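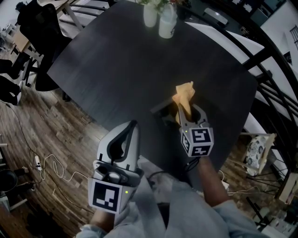 Moving the sourdough to the cold room

June - by Shoshana Rosenthal

Ok so quick one before work. It's 6:40, kettle's on, I have 20 minutes and a lot to say about bread.

For anyone new: I bake in a rental in Standport with a kitchen that gets the sun from breakfast until dinner. Lovely in February. In June it's a disaster. My starter (Gudent, long story, my nephew named it) goes from sleepy to all over the counter by lunchtime. Last week I fed it at 7, went to work, came home to a lid on the floor and a smell like nail polish. Not great.

So. Cold room. By which I mean the back hall closet with the coats in it. North wall, no window, stone floor. I never thought of it as a room for food but Nana Bawa at the allotments said her mother kept everything in a closet like that, milk, butter, the lot, and I figured why not try.

What I changed:

Less starter. I was using way too much. Now it's a spoonful, a real spoonful, in the evening, and the dough sits out overnight in the closet with a plate on top of the bowl. In the kitchen that would be soup by 3 am. In the closet it's domed and jiggly when I get up.

Colder water. Straight from the fridge. Felt wrong, everything I ever read says warm. But those people don't live in my kitchen.

Salt in at the start. I used to wait. Can't tell the difference tbh, and it's one less thing to forget. I have forgotten the salt. Twice. Bread with no salt tastes like a wet envelope.

Shaping is still my weak spot. I get the first fold fine and then it sticks to everything, the counter, my watch, the dog once. Wet hands help more than flour does, I think. Flour just gives you a dry seam that opens up in the oven in the wrong place. I'm still doing mine too fast becuase I'm always doing it before work.

Flour - I've gone back to the Onyeka brown for a third of the mix. The rest is plain strong white from the big store on Flusham Road. Tried all brown on Saturday and it was a brick. Tasty brick, we ate it with soup. But you could of propped a door with it.

Baking is the part I hate in this weather. Oven on full, windows open, everyone complaining. I've started putting the loaf in a cold pot in a cold oven and turning it all on together. Saves the long preheat. The bottom is a bit paler, the top is the same. Took 2 loaves to get the timing right, the first was gummy in the middle, second one needed ten more minutes with the lid off. I'll take it. The kitchen was bearable by nine.

Things I still want to try: the rye starter in the closet too, if I can find shelf space. A longer rest in the fridge after shaping. Seeds on the outside that stay on the outside and not in the toaster.

Also someone asked about crumpets with the leftover starter. Yes. Pan, butter, pinch of baking soda, low heat, lots of patience. I have run out of patience but my sister makes them every week and they're full of holes like they should be.

Right, kettle. More when I've had another go at the shaping.

Comments

Dee M. - The cold oven thing works for me too! I brush the bottom of the pot with oil and semolina, comes out a nicer color.

Nana Bawa - It was the cheese she kept in there mostly. The milk was on the back step. Glad it's working love x

Tomasz - How wet is your dough? Mine spreads flat in summer whatever I do.

Shoshana - @Tomasz pretty wet, but I cut the water a bit last week and it held up better. Try that first?

Contact | Copyright Shoshana Rosenthal | Back to top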